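Packaging bench notebook, April
Entry 9, morning and after lunch

I continue from the entry of Radomir, where he stopped at the question of the bags. To remind: we want one sorting procedure for dry kitchen goods which a new person can follow without asking us. The goods are small, soft and light. Bottles and jars are already finished (see the entries of Josué) and I do not repeat them.

Today I worked only at the white table. I wiped it before the start, with the cloth and plain water, because last time there was dust from dried herbs on it and this dust goes into the seams of the pouches.

First the clear bags. I have written before that they are the most difficult thing in the whole set, and I keep this opinion. A clear bag has no front and no back. When you lift it, the top opens wide and the lower part becomes narrow and turns around itself, so whatever is inside moves down into the twist. If you put it on the table in this condition, it will stay twisted, and the next person will see a rope and not a bag.

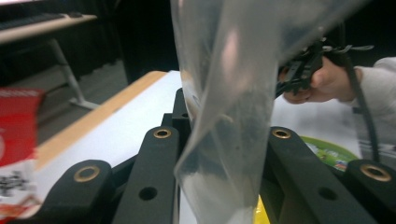 Large clear bag hanging down, top flared, lower part twisted.

What I do now: hold the bag by the top, let it hang until it stops turning, then lower it slowly so that the bottom touches the table first. After this, press with the flat hand from the bottom to the top to bring the air out. Do not press from the middle. I did it from the middle on two occasions last month and both times the air went to the corners and stayed there.

Josué Magalhães asked if we should throw away the bags which have many creases. My answer is no, if the film is whole. The creases do not disturb anything except reading through the plastic, and for this we have the labels. A bag with a hole goes out immediately, also when the hole is small.

About the labels. The old sheet is numbered until 100, and we passed this number already. Radomir Begović made a new sheet which begins at 129. I asked him why 129 and he said that the numbers between are reserved for the Dindar shelf. This is fine for me but it has to be written somewhere, so I write it here. Please do not use a number between 100 and 129 for the table goods.

Second point, the basket. Until now each of us put the sorted goods directly on the shelf, one by one, and this is slow and the soft packets fall behind. I propose that everything goes first into a plastic basket, and only the full basket goes to the shelf. The basket should stand at the far side of the table, so that the middle is free for flattening.
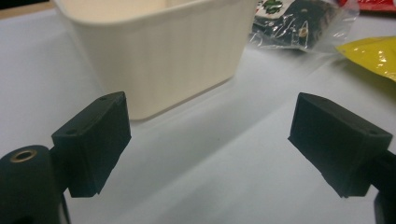

I tried also the position on the left side, near my elbow, and it was worse. I pushed it with my arm when I turned. At the far side one must stretch a little, but the hands have enough space and I did not touch it by mistake even once. For a shorter person maybe we have to move it nearer. Josué can test this, he has shorter arms than Radomir and me.

In the basket, the heavy packets stand on the bottom and the dried leaves lie on top. Before, I had written "light on top" in the procedure, and it was understood as light color. I change the words to "low weight on top".

Third point, mixing of kinds. The rule in the Fosora list says leaves with leaves and seasoning with seasoning. On paper it is clear. On the table it is less clear, because a bag of leaves slides very easily over a printed pouch and then both are picked up together. 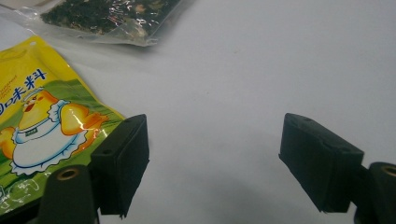
For this reason I would like to leave the width of one hand between two kinds while we sort. The pouches have a slippery surface and the clear bags have wide empty margins, and it is exactly the margin that goes over the neighbor. Folding the margin under the bag helps, but the fold opens again after some minutes if there is no clip or tape. I prefer the clip. The tape leaves glue, and we want to use the bags again.

Another thing about the printed pouches: put them with the large letters up. Not all of us can read the Chinese text, me included, but it is enough to compare the color and the large characters with the card on the wall. The very small printing is not needed for sorting. If somebody needs the ingredients, take the magnifying glass from the Vernum drawer and bring it back after.

Time: I needed 3 rounds until the order of work felt natural. In the first round I was still flattening the bags after sorting, and this is the wrong order. Flatten, label, sort, basket.

Open:
- ask Ross for more clips, the wide kind
- write the reserved numbers on the new sheet also
- Josué to try the basket position
- decide if the leaves need a second bag for long storage. Radomir says yes. I am not sure, I want first to see how the single bag is after one month on the shelf.

Table wiped again at 4:30. The cloth is in the sink.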